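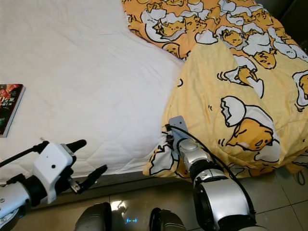

Re: [bedding-task] Right arm stop during comforter pull

From: Mirta Ocampo
To: bedding-task list

Nahuel, I went through the log for run 2082. The right gripper closed on the comforter normally. The force on the wrist then climbed for 3 seconds and the arm kept pulling. The limit should have tripped well before that. It never did, and the arm only quit when the joint faulted with code 2541.

I think the limit was still set for the towel runs. Minard loads the last saved profile at startup and gives no warning if it doesn't match the task.

Please check two things before anyone runs it again:

1. The profile name on the start screen.
2. The cable loop over the right arm. If it snags on the bedding, the wrist sensor will read wrong.

The left gripper was open and clear of the bed, so I would leave that side alone for now. There was also a paperback on the mattress pad. Take anything like that off before you start.

Kyrylo has the spare wrist sensor if you need it.

Mirta

On a November afternoon, Nahuel Garrido wrote:
> Right arm faulted while pulling the comforter. I hit the
> e-stop and the gripper stayed closed, so I had to work the
> fabric out by hand. No damage that I can find. Has anybody
> else had this? It's the first time in up to 7 runs with
> the new fingers.
>
> Nahuel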